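Coming home to a holiday let: household tips for people who go away

Most travel advice stops at the airport. The dreary part starts when you let yourself back in after a fortnight in Livness with a bag of washing and no milk.

Before you go, empty the fridge properly. Half a lemon counts. Prop the door open if you've switched it off, or you'll come home to a smell with its own passport.

Turn the water off at the stopcock. Ours is behind the tumble dryer, which weighs as much as a small car, so we do this the night before and sulk about it.
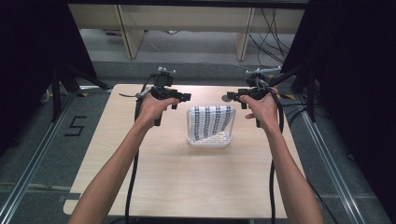 Birgit Lenz wrote in from Farkstead to say that the stopcock is all very well, but she did hers and forgot the heating timer, and paid to keep 2 spider plants tropical for the whole of February. Set it low and leave it low, she says.

Fair point, Birgit. Write the heating on the same list as the passports.

For the packing itself, roll the jumpers and fold the shirts. Shoes go at the wheel end of the case. A bottle of shampoo over 100 ml goes in the hold or stays at home, however much you like it. Weigh the case on the bathroom scales while holding it, then subtract yourself, and tell no one either figure.
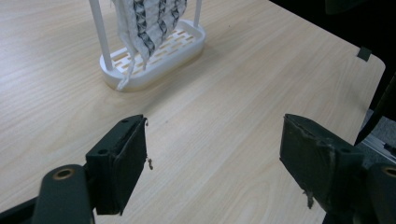 Once you're back, unpack the same evening. I know. But a case left in the hall on the first night will still be there at Easter, and the wet swimming things will have made friends. Washing first, souvenirs second, post last.

Keep a tin of soup and some long-life milk in for the night you land.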